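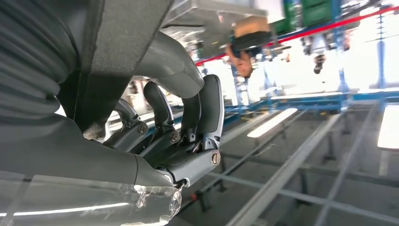

Nov 4, 2022
Oltdale mixed-use block, valuation model rebuild
Notebook: W. Malinowski

Picked up the residual model where Leandro left it. Purpose of today: get the land value to reconcile between the old workbook and the rebuilt one before Metau sends the next set of construction costs. Old workbook frozen, read-only, do not edit.

Areas

Gross internal area in the old file is 2,790 sq m. The rebuilt file had 1,738. Traced it: the import reads only the first tab of the Mirzaei area schedule and drops the retail podium and the plant level, which sit on the second. Changed the import to loop over all tabs with a header in row 7. Both files now agree on gross area.

Net to gross is still typed in by hand on the residential floors. Left it for now and colored the cell orange. Edmund wants it calculated per floor. Agree, but the Mirzaei schedule gives net figures for the typical floor only, so we would be copying one floor up the building and calling it measured.

Sales rate

Old model sells units in equal monthly blocks from practical completion. Rebuilt model allows presales with staged deposits. With presales switched off the two revenue curves overlay. With presales on, finance cost drops more than I expected. Checked the deposit logic by hand for one unit. Deposits were being credited to the loan in the month of contract. Under the Wetarico terms they sit in escrow until the structure is signed off. Added an escrow switch and a release month. Default is escrow on.

Damian asks whether interest on the escrow balance goes to the developer. Terms sheet is silent. Set to zero until Teresa hears back from their lawyers.

Contingency

Found contingency applied twice, once in the cost sheet and again in the summary. Removed it from the summary. This was in the old workbook too, so the June figure we gave the client understated land value. Needs a note to Teresa before anyone reuses that number.

Profit stays at 20 percent on cost. The lender's template uses profit on value. Keep both outputs on the summary page, labeled in full, no abbreviations.

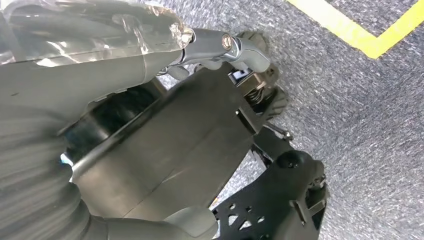
Open items

1. Per-floor net areas from Mirzaei. Damian to request.
2. Escrow interest. Teresa.
3. Phasing of the retail podium. Metau's program opens it with the first tower, our cash flow opens it with the second. Leandro to ask which one is current.
4. Circular reference between finance cost and arrangement fee. Currently broken with a pasted value, cell noted on the log tab. Want a closed-form version. Iteration stays off in this file.
5. Sensitivity table is still pointing at the old rent input. Do not print it.

Saved the rebuilt file under a new version letter and updated the log tab. Land value reconciles with presales off and contingency corrected in both files. With presales on there is nothing in the old workbook to compare against, so Edmund will check those months line by line from a blank sheet.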